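Thread on relabeling a parts store, for people who asked after my grumbling in February. Mostly about label stock, ribbon and code layout. Very little about software.

Background: the store at Kisendale holds spare valves, fittings, tube and a lot of small bottles of thread sealant. The old labels were direct thermal. Direct thermal paper darkens with heat and fades with light, and the shelves by the south windows get both.

Bernd Ostermann pulled 78 labels from those shelves and tried each with the handheld scanner. 27 read on the first trigger pull. Most of the rest could be keyed in from the human-readable line. Three had no human-readable line left.

So, thermal transfer. Print head, ribbon, label. Ribbon comes as wax, wax-resin or resin. Wax is cheap and rubs off if you look at it sternly. Resin survives solvent but wants more heat, a slower feed and a smooth synthetic face stock.

We started with wax-resin on coated paper. Fine for bin fronts. Useless for the sealant bottles, where people put their thumbs on the label with solvent on their gloves. Those went to resin on matte polyester.

Do the rub test before you buy a case of ribbon. Cotton swab, whatever fluid the label will meet, ten strokes with firm pressure, then scan it. The supplier's chart tells you what the ribbon was tested on, and it was not your label stock.

Heat setting. Everybody runs it too hot. Excess heat spreads the ink, the bars grow, and the narrow spaces close up. The print looks nice and black, and the scanner hates it. Turn the darkness down until you see voids, then come up slightly.

Which way the bars run relative to the feed also matters. Bars parallel to the feed print cleaner. Bars across the feed pick up smearing on the trailing edge, and the faster you print the worse it is. If you have to print across the feed, slow down and make the narrow bar wider.

Ľubica Zelenák asked about a single dead dot in the print head. With bars parallel to the feed, a dead dot can erase a narrow bar from top to bottom and the code is gone. With bars across the feed you get a thin white line through everything and it usually still scans. So the cleaner direction is also the fragile one. Inspect the head.

Curved surfaces. For linear codes on bottles, turn the code so the bars stack like ladder rungs when the bottle stands up. Each bar then wraps around the curve, and the scan line runs up the straight side. Set the other way, the outer bars go around the corner and out of sight. 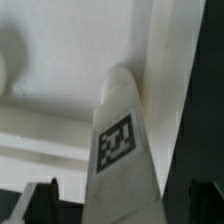
Small round items get a square 2D code in our store, sized to fit the part of the curve you can see head-on. Keep it narrow. A code that wraps too far compresses toward its left and right sides, and the reader has to guess where the cells are. Leave the blank margin alone as well. The square marker on the white rounded piece in the photo has a thin white border outside its thick black one, and it also sits at a slight tilt. Tilt you can mostly ignore with 2D codes. Margin you cannot. Data Matrix asks for one cell of blank space on every side and QR asks for four, and a label cutter set slightly off will eat the first of those without anyone noticing.

Adhesive. Permanent acrylic for metal and glass. Polyethylene bottles are low surface energy and need a rubber-based or modified adhesive, otherwise the corners lift within days. Rounded label corners lift less than square ones. Cheap fix, ask for it on the die.

Apply warm. The adhesive data sheet gives a minimum application temperature and a separate service temperature, and people read the second one. Our goods-in bay is cold in the morning. Gerd Reinholz moved labeling to the afternoon and the complaints about peeling stopped.

Content of the code. Put in an item ID and nothing else. The old labels carried supplier, shelf, batch and description. The shelf changed, the supplier changed, the label was then wrong in a machine-readable way. Look those up from the ID.

Add a check digit to the ID even if the symbology has its own. The one in the barcode protects the scan. Yours protects the person typing it in at a keyboard with gloves on.

Skip the letters I, O and Q in the human-readable line, and pick a typeface with a clearly open 6. Lutz Seidel spent a Sunday reconciling stock that came down to B and 8 at small sizes. We dropped B afterwards.

Hardware question, answered once: the printers are from Baumgart, the label stock is from Vallix. I have no strong feelings about either. The Baumgart peel sensor dislikes clear liners.

Verification. "My phone reads it" is not a test. Phones are very forgiving, the fixed reader on the conveyor is not. Use a verifier that gives you a grade, or at least the worst scanner in the building, at the distance people use it from.

Running total: 73 shelves done. Remaining are the cold room and the cage with the Plamosgate returns. The cold room needs a freezer-grade adhesive and I am waiting on samples.

Volker Heitmann has asked whether we can keep the old yellow stock because people are used to yellow. Yes, if it scans. Black on yellow is fine under a red laser. Red print on white is not, it disappears.

Will add the swab results when I have typed them up.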